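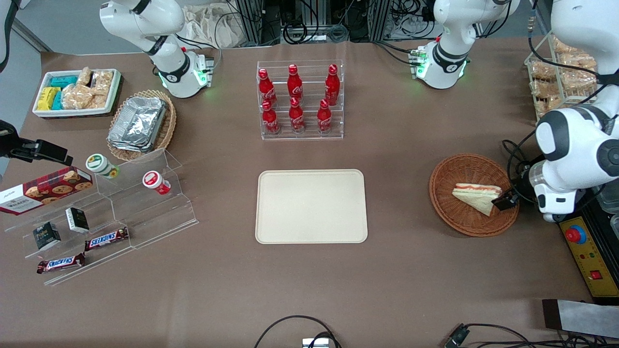 Figure 3. Poste de composition des plateaux-collation sur le site de Dolham. La pince du bras gauche se trouve au bord de la corbeille ronde, près d'un sandwich triangulaire ; le plateau de service beige, au centre, est encore vide.

4.2 Ce que le poste change pour celles et ceux qui y travaillent

J'avoue que je suis arrivée à Dolham avec une idée assez arrêtée de ce que j'allais trouver. J'avais lu les notes préparatoires de Numulico, l'intégrateur, et je m'attendais à une histoire de gestes supprimés : avant, on se penche et on attrape, après, on regarde une machine se pencher et attraper. Au bout de deux matinées d'observation, mon carnet parlait surtout de rangement ! C'est donc par là que je commence, et tant pis pour le plan annoncé en introduction (la question des cadences revient en 4.3).

Rappelons vite la tâche. Une commande arrive d'une salle de réunion, disons un sandwich, une boisson et une barre chocolatée, et il faut réunir le tout sur un plateau. Jusqu'au printemps, le travail se faisait à la main, au comptoir, par une équipe de 18 personnes qui se relayaient entre la composition, la livraison et la plonge. Depuis, deux bras prennent en charge la composition sur les commandes simples, et l'équipe garde tout le reste : le réassort, les demandes particulières, la livraison, et bien sûr les ratés.

Revenons à la figure 3. Chaque famille de produits y a son support : un porte-bouteilles transparent pour les Coca-Cola, sur deux rangées, un présentoir à gradins pour les barres et les petites boîtes, des corbeilles en osier, un bac blanc pour les sachets. Or cette géographie, ce sont les agents qui l'ont en grande partie construite. Le premier plan de table, livré par Numulico, était aligné au cordeau et très joli sur l'écran. Il a tenu une semaine. Les agents avaient leurs habitudes de comptoir, ils savaient quels articles partent ensemble, et ils ont déplacé les supports un à un, en négociant chaque fois avec la technicienne chargée du calibrage. Une agente m'a dit : « C'est comme ma cuisine, sauf qu'il faut que je demande la permission pour bouger le sel. »

Cette phrase m'est restée, parce qu'elle dit bien les deux côtés de l'affaire. D'un côté, un savoir que personne n'avait jamais écrit (quel sachet glisse, quelle boîte se renverse si on la frôle) est devenu visible et même recherché. Le vendredi, à la réunion d'équipe, on discute désormais de l'inclinaison des barres sur leur gradin, et je vous assure que les échanges sont vifs. De l'autre, une liberté minuscule a disparu. Au comptoir, chacun posait les choses à sa manière et le collègue suivant s'adaptait sans y penser. Maintenant, le réassort a une bonne façon d'être fait, et quand un article est mal posé, on sait tout de suite qui tenait le poste.

J'ai dépouillé le journal du poste pour le mois d'août : 819 plateaux demandés, dont 36 ont donné lieu à une reprise par un agent. Dit comme ça, c'est peu. Mais la reprise ne se vit pas comme un pourcentage. Il faut lâcher ce qu'on faisait, revenir à la table, comprendre où la séquence s'est arrêtée, finir le plateau et relancer. Plusieurs agents m'ont expliqué qu'ils restaient « une oreille sur la table » en permanence, même pendant la plonge, et que cette écoute les fatiguait davantage que les gestes d'avant. Je n'avais rien prévu dans ma grille d'observation pour noter une oreille, j'ai donc ajouté une colonne à la main.

Le sandwich mérite un paragraphe à lui seul. De tous les articles, c'est celui dont on m'a parlé spontanément le plus souvent. Le pain est mou, la garniture dépasse, et les agents ont un avis très ferme sur ce qu'est un sandwich présentable. Une bouteille posée un peu de travers ne gêne guère ; un sandwich marqué par la pince, si, parce qu'on imagine la tête du client. Certains le retirent du plateau et le remplacent sans rien consigner. Mes 36 reprises sous-estiment donc sûrement le travail réel, et je préfère le signaler ici avant de m'appuyer sur ce chiffre dans la suite.

Reste l'arrêt d'urgence. Le bouton rouge est monté sur un boîtier jaune, au bord de la table, et la formation de départ lui consacrait une demi-heure. Pourtant, dans les premières semaines, plusieurs agents n'osaient pas y toucher, de peur de « casser la journée ». Il a fallu que la responsable de service répète qu'un arrêt ne serait reproché à personne. Le boîtier est aujourd'hui traité avec beaucoup plus de naturel, et une agente le compare à la sonnette du bus.

Je ne voudrais pas tirer de tout cela un bilan trop net. Sur le site de Timico, où la même configuration a été installée sans que l'équipe puisse toucher au plan de table, les entretiens ont un ton bien différent, et les agents disent « leur machine » là où ceux de Dolham disent « la table ». La comparaison entre les deux sites, avec les extraits d'entretiens correspondants, fait l'objet de la section 5.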